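Firnanari Technical Institute
Industrial Automation Safety, Course Handout 7
Unit: Faults in Pick-and-Place Cells
Issued May 2023

1. Purpose of this handout

Students are required to read this handout before the laboratory session on fault recovery. It covers a single fault in the tabletop cell at the Fledwood laboratory, in which a robot arm is asked to pick up a toy bread roll and place it in a basket. The fault is known in the laboratory log as a rim strike: the gripper closes on, or presses against, the edge of the basket when it should be over the open interior.

2. Summary of the fault

During a series of 40 trials in January, the arm completed the pick and moved to the release point. In 7 of these trials the fingers came down on the braided rim. The controller did not register a collision, because the contact force remained below the stop limit that had been set for rigid containers. The arm continued downward and pushed the basket across the table until the operator pressed the stop button. No person was injured. One finger pad was replaced.

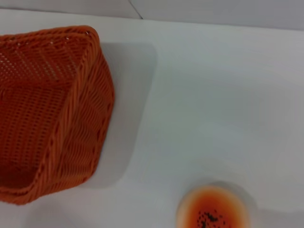 Figure 1. Wrist camera view, basket and roll on the table.

3. Contributing causes

The review identified three matters for students to consider.

The release point was stored as a fixed position. It had been taught with the basket parallel to the table edge, and it was not updated when the basket was set down at an angle. A correct position for one placement may lie directly over the rim in another.

The object detector had been trained mostly on containers with solid walls. A woven wall has small gaps through which light or the background may show, and the depth reading in such areas can be unreliable. In several trials the software reported the far wall as lower than its true height.

The color filter used to separate the target from the container had been set too wide. The basket is orange and so is the top of the roll. Where the two were near each other, the filter joined them into one region and placed the center of the container too far toward the roll.

Fledwood Laboratory Series, Automation Safety

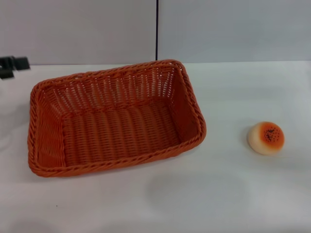

Handout 7, page 2

4. Required procedure before each run

Confirm that the stop button is within reach of the operator and that all persons are outside the marked area. Test the stop button with the arm at rest.

Check the position of the basket in the head camera view. If its angle differs from the stored placement, the release point must be taught again. Do not move the basket by hand while the arm is powered.

Load the Morner settings file for light containers. This file lowers the force limit and holds the arm for 200 milliseconds above the release point, so that a second depth reading can be taken before the final descent.

Run the first cycle at 10 percent speed. Full speed may be selected only after the fingers have cleared the rim on both entry and exit.

5. Use of the wrist camera

At close range the wrist camera can show very little of the container. A single corner and part of two sides may be all that is available, and the position of the opening has to be estimated from them.

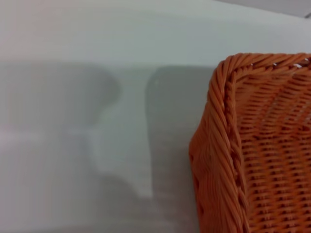 For this reason the wrist view alone is not accepted as proof that the release point is clear. The operator must compare it with the head view. Shadows on a pale tabletop are a further source of error, as the edge finder may take the straight border of a shadow for the side of the container. If the two views disagree, the run is to be stopped and the disagreement entered in the log.

6. Recovery after a rim strike

Press the stop button and leave the arm in place. Record the joint positions and save both camera views. Open the gripper from the control panel only, then raise the arm straight up at low speed. Inspect the finger pads and the rim of the basket for damage before any further trial.

7. Assignment

Using the Hwang worksheet, write a one-page fault report on the January trials. State which of the three causes you would correct first and describe the test you would use to show that the correction is effective. Reports are submitted at the start of the laboratory session.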